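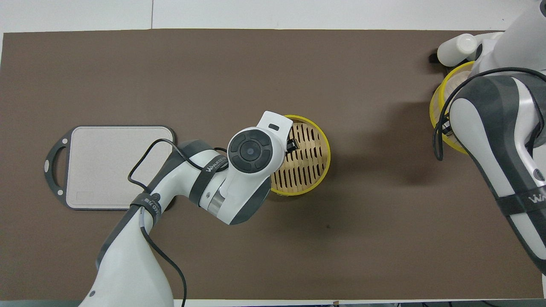

Bench two, cutting board on the brown mat.

14 April 2019

Glue trials, continued. Hide glue this time, against my better judgement and at the insistence of Wiesława, who believes anything out of a bottle is a moral failing.

Recipe as used: 100 g of the Kołodziej pearl, 300 ml cold water, left overnight in the jam jar. It swelled up nicely and by morning looked like something you would send back in a restaurant. Heated in the double pot, lid on. The thermostat on the pot is a liar and reads 4 degrees low, so set it under what you want and check with the proper thermometer. I have written this on the pot. I wrote it on the last pot too.

Test pieces were beech offcuts, end bevelled, glued as lap joints. Half of them warmed first on the radiator, half straight from the rack. Clamped, then left alone, apart from Lech, who picked one up to see if it had gone off. It had not. That one is marked L and doesn't count.

Results so far:
Warmed pieces — all broke in the wood, well away from the joint. Very pleasing noise.
Cold pieces — three let go cleanly along the glue line, with a skin on both faces. The glue had gelled before the clamp was on. I was slow, but so will everyone else be.
Piece L — came apart when I looked at it.

So the open time is the whole problem. Denise says her old shop put a pinch of urea in to slow the gel, and that it cost them a bit of strength. She couldn't say how big a pinch. "A pinch" is going in the next batch as 4 g and we shall see.

The smell: reported by Poonam from the far end of the corridor, unprompted, with the word "stable". Window open from now on. Lid back on the pot between pieces, please, all of you, me included.

Separately, the chair. Back leg joint is old glue and came loose with a warm knife and a lot of patience. Krystyna's notes in the September book say it was redone once with the Bilora white stuff, and there is indeed a rubbery white line in the stretcher mortise. Nothing sticks to that, so it all has to be scraped out. Have done one side. The other can wait until I am in a better mood.

To do
Urea batch, small jar, label it
Clamp pads, the cork ones have gone hard
Order more pearl, 15 g left in the tin
Find out who has the good scraper (Lech)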